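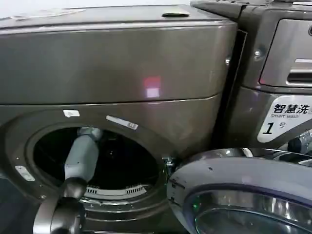 Bought one set for the cottage and a second for home, and the towels haven't felt this soft since they were new, one customer wrote to us in July, and we were so pleased we read it out loud in the shop.

Home | Laundry | Kitchen | Bath | Gift Sets | Contact

Plana Wool Dryer Balls, Set of 6

We've been selling these for years now and we still get a little excited when a fresh box comes in from Estitz (the smell of clean wool when you open the lid!). Each ball is felted all the way through, with no filler, so it keeps its bounce and won't come apart on you after a few months. They come in undyed cream or charcoal, tucked into a cotton drawstring bag that's handy for keeping them together on the shelf.
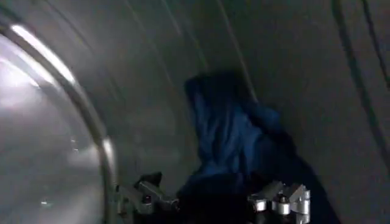 How many to use is the question we hear most. Four is plenty for a medium load, and all six should go in with bedding or a big pile of towels. For something small, like one dark blue piece lying crumpled against the side of the drum, a pair will do, and we'd pick the charcoal ones, as the cream can leave a bit of pale fuzz on navy the first few times. 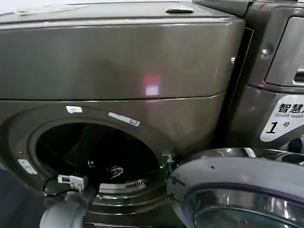
If you like a little scent, put a couple of drops of lavender oil on each ball and let them sit overnight before you use them. Go easy, though! Wool holds on to fragrance for a long while, and you may find your pillowcases smelling like a garden well into next week.

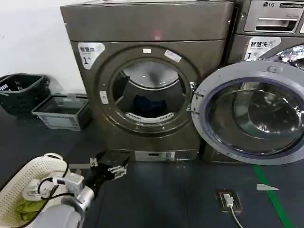 Photo: Limsakul

Looking after them is simple. Pick off any lint or stray threads by hand, and when they start to look tired, wash them on warm inside an old knotted sock and dry them on high. Keep them away from puppies, who think they're the best toy ever made.

Material: 100% wool
Colors: cream, charcoal
In the bag: 6 balls

Shares: 52 | Comments: 8

You may also like
Tuvumis Mesh Wash Bag
Plana Cotton Clothesline
Estitz Folding Drying Rack
Tuvumis Stain Soap Bar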